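Cuaderno de taller, octubre
El banco de perfiles, otra vez

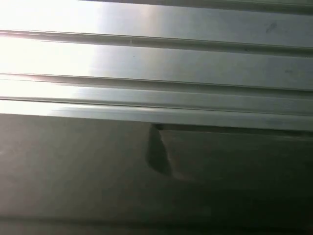
Perfil de aluminio cepillado, caras planas y ranuras. Mucho reflejo a la izquierda; hay un puntito oscuro en la segunda cara.

Empiezo la página por el perfil porque es lo que me ha tenido entretenido toda la mañana y porque le prometí a Noemí que esta vez lo dejaría escrito antes de irme a comer, y no tres semanas después, de memoria, como pasó con las patas del banco viejo. Son las doce y diez, el café está frío y tengo la mesa llena de tuercas, así que allá voy.

Para quien lea esto sin haber estado: queremos rehacer el bastidor del banco largo con perfil ranurado y olvidarnos de una vez de los tubos soldados, que ya no hay manera de ponerlos a escuadra. El material nos lo ha servido Birkier y, la verdad, viene bonito. Me gusta el satinado que trae, muy fino, con el cepillado a lo largo, que se ve mejor en cuanto te apartas de donde pega la luz. Panagiotis dice que me enamoro de cualquier cosa que llegue envuelta en papel, y algo de razón tiene.

Lo del puntito oscuro. Lo apunto porque luego se olvida y alguien me lo preguntará. Es pequeñísimo, apenas una mota, en la segunda cara plana, un poco a la izquierda del centro según lo teníamos puesto. No sé si es suciedad o una picadura. Antes de montar hay que pasarle un trapo con alcohol y después la uña, despacito, a ver si engancha. Si engancha, esa cara se queda hacia dentro y no pasa nada, que para eso el perfil tiene más caras. Por favor, que no se lije: la última vez que lijamos un satinado se quedó un parche brillante que todavía me mira cada vez que paso por delante del armario de los calibres.

Medidas. El plan de Mwajuma pide travesaños de 280 mm y separadores de 200 mm, y así los vamos a cortar. Yo había propuesto hacerlos todos iguales para no liarnos con las existencias, pero ella tiene hecho el dibujo con el cajón de los útiles ya encajado y con travesaños más cortos el cajón no entra, de modo que retiro la propuesta y le debo una disculpa por lo pesado que me puse. El dibujo bueno es el que está colgado junto a la puerta, el que lleva la esquina doblada. El otro, el que anda por la mesa de Sotiris, es el antiguo y habría que tirarlo (Sotiris, si lees esto, tíralo tú, que a mí me da apuro andar en tus papeles).

Corte: disco de aluminio, avance lento, una gota de lubricante y el tope bien apretado. El tope de la ingletadora coge juego al cabo de unos cuantos cortes, así que conviene comprobarlo con la escuadra de vez en cuando y no fiarse de que el primero haya salido bien. Después, rebaba fuera con lima fina, también en los labios de las ranuras, que es donde uno se deja los dedos. Y soplar el canal por dentro con calma. Una viruta ahí metida hace que la tuerca se cruce, y cuando se cruza se pierde media tarde con un destornillador y muy malas palabras.

Tuercas: tenemos las de Hatitz y las de Stirnura mezcladas en la misma caja, que es culpa mía y de nadie más. Las dos pasan por la ranura, pero noto que las de Stirnura entran más justas y se quedan donde las pones, cosa que agradezco mucho cuando trabajo en vertical con una sola mano libre. Las de Hatitz se resbalan. Las he ido separando mientras escribía esto, en dos botes, con su etiqueta. Ifigeneia opina que deberíamos quedarnos con un solo tipo y regalar el resto al taller de abajo, y a mí me parece bien siempre que alguien se encargue de bajarlas.

Apriete: llave de 5 para todo, y dos pasadas. Primero solo arrimar, cuadrar el bastidor sobre el mármol, medir las diagonales, y entonces ya la segunda pasada a fondo, en cruz. Sé que parece una manía mía, pero con el banco viejo apretamos según íbamos poniendo y nos quedó una pata en el aire que llevamos calzada con cartón desde entonces. El cartón lo ha heredado ya más de una generación de becarios.

Una cosa sobre la luz. En la zona de montaje, el aluminio claro deslumbra una barbaridad y las ranuras casi no se distinguen donde cae el brillo de lleno. Para marcar es un fastidio: crees que has apoyado la punta en el labio y estás en mitad de la cara. He probado a trabajar desde el otro lado de la mesa y mejora bastante. Noemí sugiere además dar una pasada de rotulador azul en la zona del trazo y limpiarla luego, que es lo que hacía ella cuando estaba en Menon. Me apunto la idea y compro un rotulador nuevo, que el nuestro pinta ya casi de milagro.

Pendiente:
Mirar la mota con alcohol.
Revisar el tope de la ingletadora.
Pedir tapas de plástico para los extremos, que se nos olvidaron en el pedido.
Preguntar a Mwajuma si los pies regulables van por dentro o por fuera del bastidor. En el dibujo se puede leer de las dos maneras.
Devolverle a Panagiotis la escuadra grande.

Añado a las cinco menos cuarto: Mwajuma contesta que los pies van por dentro. Queda apuntado también a lápiz en el dibujo de la puerta. La escuadra grande sigue en mi mesa, mañana se la llevo.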